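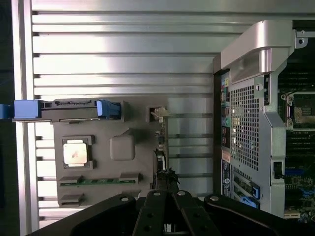

Wrist view, fixture on the left, tower on the right

To: cell-upkeep list
Date: August 9, 2018
Subject: Re: wrist camera and fixture on the Juvden cell

Nga Vũ wrote:
> Card picks are landing low after the finger change.
> Do I re-teach the lot or only the fixture?

Only the fixture. Loosen it, push it square to the bench rails, then tighten. 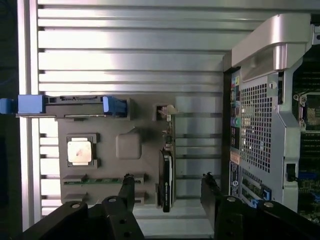

Run the memory pick at 30 per cent speed first. If the left finger rubs the clip, raise the approach by 11 mm and save it under program 2328. 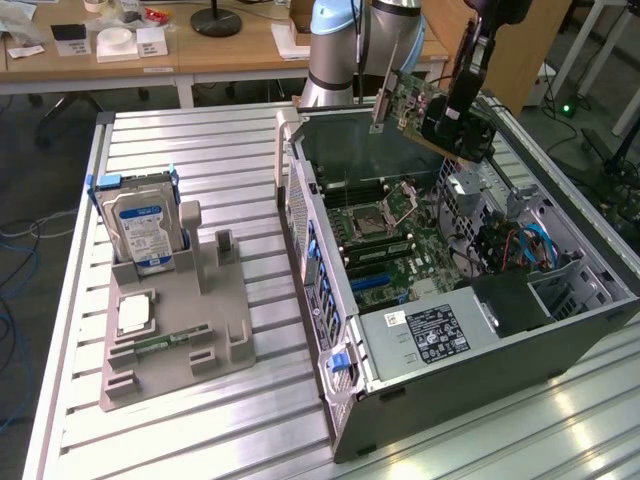 Expansion card held over the open tower

Keep the cables clear of the slots before you send the arm over. I had a Flosley cable tie catch a bracket once and lost the grip offset.

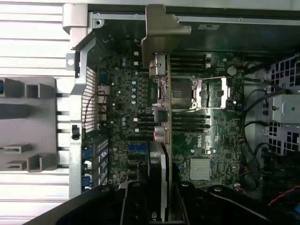
Gripper at the graphics card, from the wrist

Check the finger bolts after 19 cycles, then again at the end of the shift. Druner has the spare finger plates, but the colour code on the bags has changed, so read the label. The next full service is in September.

Trương site, cell upkeep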